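Chapter 4
Handover of the Patient at the Emergency Department

Learning objectives
After studying this chapter you should be able to:
- state the order in which handover information is given
- separate findings from interpretation in a spoken report
- complete the written record before leaving the department

4.1 Scope

Handover is the transfer of information and of responsibility for care from the ambulance crew to the receiving team. The two transfers do not always happen at the same moment. Responsibility passes when the receiving clinician accepts the patient aloud. Until then the crew continues monitoring and treatment.

The spoken report should last no longer than 50 seconds for a stable patient. It covers age, time of onset, mechanism or complaint, injuries or findings, vital signs with their trend, and treatment given. Drug doses are stated with units and times.

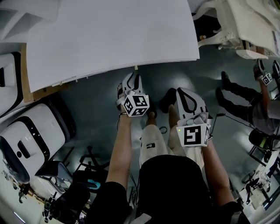 Interruptions are the most common source of lost information. Naylor and Sikder reviewed 40 recorded handovers at Firkby and found that items given after the first interruption were often missing from the hospital notes. Allergies and the time of the last dose were affected most.

4.2 Terms used in this chapter

Receiving clinician: the person who accepts responsibility for the patient.
Trend: the direction of change across at least two sets of vital signs.
Read-back: repetition of a critical item by the listener, confirmed by the speaker.

Section 4.3 deals with the unstable patient, for whom the order of the report is changed.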